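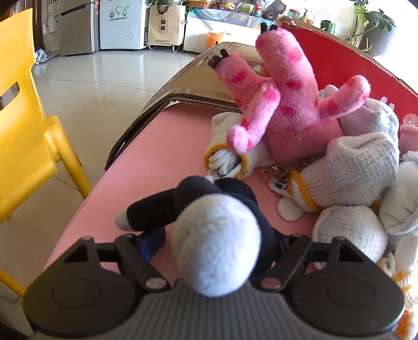

Small doll in the jaws, toy box sorting, Friday

Home | Forums | New posts | Members

Posted in: Handheld grippers > Collecting demos

wornier_fan
So I've been gathering grabs for my sorting policy with the handheld, and plush is driving me nuts! I tip the box open on the pink table, pick one toy, set it down, go again — gloves and key rings stay in the pile on purpose. Do you all keep the clutter in, or start clean?

Miklós Kiss
Keep it. My first 11 sessions were on a bare table and the policy fell apart as soon as two toys touched.

jusbridge2
Disagree, sorry. Start clean, then add junk. That big spotted plush takes up so much of the view that I'd pull it for the first 5 runs at least.

wornier_fan
But it's the thing I most want it to learn to reach around...

Miklós Kiss
Then leave it in and move it between takes. And slow down on the close — I rushed mine all through March and had to toss the lot.

jusbridge2
Ok, the slow close I'll agree with. Still pulling the big guy though.

Contact us | © Gorport Forums | Back to top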